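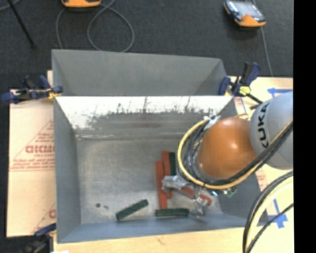 Scuffed inner wall of a grey sheet-metal bin on a wooden tabletop.

2021-05-17

Famwood opens metal repair and re-use workshop in Brernia

Famwood, the family company known for its repair of kitchen and shop furniture, will open a second workshop in Brernia this June. The new site will accept metal household and trade goods which are worn, scratched or bent, and give them a longer life.

Until now the company has worked mostly with timber. Customers have been asking for many years if the same service could be offered for metal storage, shelving, drawers and garden equipment. In the last financial year Famwood received 1,084 such requests and had to refuse nearly all of them.

"It was not a pleasant thing to say no so many times," said Veikko Hyvönen, founder of Famwood. "Many people believe that a scratched surface means the end of the product. In our experience the metal under it is often in good condition, and a few hours of labour is enough to bring it back into daily use."

The workshop will employ eight people, of whom three are apprentices. They will learn straightening, grinding, riveting and powder coating in a programme of 30 weeks, prepared together with the training centre Odukoya. Apprentices receive full wages during this time.

Customers may bring their items to the counter or book a collection in Brernia and in the neighbouring district of Faren. Every item is first inspected and the customer receives a written offer. The inspection costs $35, and this amount is deducted from the final price if the repair is ordered. Items with a gas or electrical part cannot be accepted at the moment.

Goods that are not worth repairing will not be returned against the wish of the owner. Famwood will take them apart, keep the usable hinges, handles and fasteners for other work, and send the remaining metal to recycling — free of charge for the customer.

The company will also sell restored pieces in a small showroom beside the workshop. The first selection includes filing cabinets, tool chests and workbenches in several colours.

Bookings for collection open on the first day of June. Prices for larger orders, for example from schools or restaurants, are given on request.

About Famwood
Famwood repairs and restores furniture for homes and small businesses. The company is owned by the Hyvönen family and has its main workshop in Faren.

Media contact
Veikko Hyvönen, Famwood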